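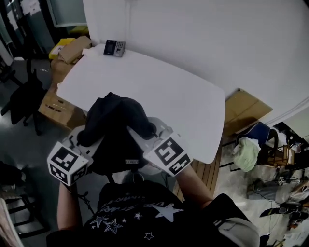 Chlorophyll readings drifting low after filter storage – anyone else?

kelpline
We run a small coastal sampling program out of a shared lab, mostly surface water, GF/F filters, acetone extraction, then a benchtop fluorometer. Since May our stored filters have been reading lower than the ones we extract the same day. Same site, same volume (400 mL), same person filtering. The worst pair was 38 per cent apart. Filters are folded, wrapped in foil and kept in the ordinary chest freezer at -20. Is that too much loss for a few weeks of storage or is something else going on?

tidewrack
How many weeks? At -20 I wouldn't trust anything past three or four. We moved everything to -80 and the problem went away.

kelpline
Between two and five. The two-week ones are low as well, just not as bad.

Jinfeng Ye
Check whether the freezer is frost-free. A frost-free unit warms up a little every defrost cycle and pigments don't like it. I lost most of a spring bloom series that way. The colour of the filters looked fine.

kelpline
It's a Relel chest model, manual defrost, so I don't think it cycles. It does get opened a lot by the other group.

saltmarsh_sue
I'd look at the extraction before blaming the freezer. Are you grinding or just soaking? Diatoms give it up easily but small greens and some cyanobacteria don't. If your community changed in May your extraction efficiency could have changed with it.

tidewrack
That wouldn't explain same-day filters reading higher than stored ones from the same bottle.

saltmarsh_sue
It could if the same-day ones soak for longer. People start them in the afternoon and leave them overnight, then rush the stored batch through in one day. Ask me how I know.

kelpline
Soak time is 19 hours for both, in the dark, in the fridge. No grinding. I can try sonicating a few.

Jinfeng Ye
Do you blot the filters before folding? Water left in the filter dilutes the acetone and lets the chlorophyllase keep working while it freezes slowly. Flash freezing in liquid nitrogen is the proper answer but blotting costs nothing.

mudflat
Disagree on blotting, you can lose cells to the tissue. Pull the vacuum for another few seconds and fold it cells inward.

Jinfeng Ye
Fold inward first, then blot the back. We compared it with unblotted filters at the Sequeira site and saw no loss.

mudflat
One site though. Ours is full of loose flocs and I wouldn't risk it.

kelpline
No blotting here, and the filters do go in fairly damp. Also, we don't acidify, so I have no phaeopigment numbers for any of this.

saltmarsh_sue
Then start there. If the stored filters have more phaeopigment you know it's breakdown in storage. If the total is low too, it's extraction or handling.

tidewrack
Agree with Sue on that one. Run a solid standard as well in case the lamp has drifted between batches.

kelpline
Update. I went back through the log and pulled 79 filters with matched pairs. The gap gets bigger with time in the freezer but there is still a small one at two weeks. Acidified six pairs and the stored ones have clearly more phaeo. Solid standard is steady. Sonicating raised both halves of the pair by a similar amount, so we were under-extracting too.

saltmarsh_sue
So both.

kelpline
Looks like it. I've asked for shelf space in the -80 down the hall. Still need to decide what to do with the May data.

mudflat
Flag it and report it as it is. I wouldn't apply a correction factor from six pairs.

Jinfeng Ye
I would do more pairs and then correct, with both values in the table. Throwing away the seasonal signal is worse in my view.

mudflat
Didn't say throw it away, said flag it.

tidewrack
What does the -80 space cost you? Ours charges by the rack.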